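In Praise of the Plain Old Brush

2020-03-28

I have been making pictures on a computer for long enough that my first drawing tablet had a cord as thick as a garden hose, and in that time I have bought more brushes than any sensible person should. I mean digital brushes, the kind you load into your painting program from a zip file. When I finally sat down this winter and let the program total them up for me, the number was 3,620. I use nine of them. Maybe ten, if I'm painting a tree.

I don't say this to be scolded, and I don't want to scold anyone who has done the same. Buying brushes is fun! You see the sample art on the store page, some wonderful stormy harbor with the light coming through, and for the price of a sandwich you can feel a little closer to having painted it. I've had that feeling at eleven at night more times than I care to add up. The brushes arrive, you scribble a few lines with each, you say "ooh" at the one that looks like dry chalk, and then you go back to the round one with soft edges that you've had since forever.

The pack that got me thinking was the big one from Sirkorico, which came with 1,025 brushes sorted into 26 folders. It's a good pack and I have nothing against the people who made it, who plainly worked very hard. But there is a folder in it called Rough Edges and another called Edges, Rough, and I have spent a good part of a rainy afternoon going back and forth between the two like a man comparing white paints at the hardware store. I could have finished a drawing in that time. It might have been a bad drawing, but I'd have learned something from it.

My feeling, and I hold it more firmly every year, is that the people who sell us these things have the sizes all wrong. A set of eight or ten brushes that a working artist really leans on, with a page of notes on how each one behaves when you press hard, would do a beginner more good than a thousand. I'd pay more for it, too. Sastley used to sell something close to that, a small inking set with a short guide that told you which brush to pick up first and why. It had one pen in it that I still use for hair. Then the set grew, the way they all do, and the guide shrank to a line about where to click to install it.

I understand the trouble from the seller's side. A big number looks generous. If your pack has ten brushes and the one next to it has 1,000 for the same money, you have some explaining to do, and a store page doesn't give you much room to explain. Still, I think there are plenty of us out here who would read a longer page if somebody wrote it.

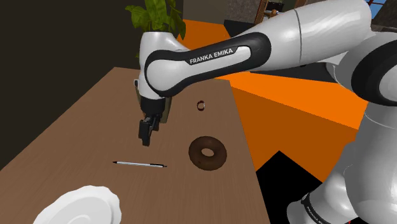 What a brush can't do for you

When I was learning, I believed that texture was the thing I was missing. My paintings looked smooth and a bit rubbery, and the ones I admired looked as if they had been dragged across real canvas, so I went looking for canvas. I put it on everything. I had canvas on faces, canvas on the sky, canvas on a glass of water. They still looked rubbery, only now they looked like rubber with a pattern pressed into it, like a bath mat.

The real trouble was values, meaning how light and how dark each part of the picture was. I'd been painting everything in the same cozy middle gray and hoping the surface would carry it. A friend finally made me work for the whole of September with one hard round brush, no texture, no color, just black and white and whatever I could mix between them. I grumbled for a week. By the end of the month my drawings had some weight to them, and I could see it even when they were shrunk down to the size of a stamp.

I've come to think everybody should have a month like that, and more than once. I go back to it myself when things get fussy. You stop hunting through menus, for one thing, and you'd be surprised how much of an evening that gives back to you. You also start to find out what your hand does by itself. Mine makes a little hook at the end of long strokes, which I spent years covering up with spatter and now rather like.

A word for the people who love their collections

I know a few painters whose libraries are enormous and whose work is lovely, and I'd never tell them to change. One of them swears by the watercolor set from Bélanger and has made a whole way of working out of the blooms and drips in it. She knows every brush in that folder by name. That's a collection in the good old sense, like a cook's spice shelf, and it came together slowly over years of use. Mine was more like a garage.

So I've been clearing it out. I made a new folder, put my nine brushes in it, and moved the rest to a drive that lives in a drawer. I haven't deleted them, as I'm not that brave. If I catch myself wanting one, I have to get up, fetch the drive, plug it in and go looking, and so far I've done that twice. Once was for a grass brush, and once was for a Ludbridge pencil that I'd forgotten was so nice. The pencil has been let back in. The grass I ended up drawing by hand, blade by blade, over most of a Sunday – and it's a bit lumpy on the left side, but I've left it alone.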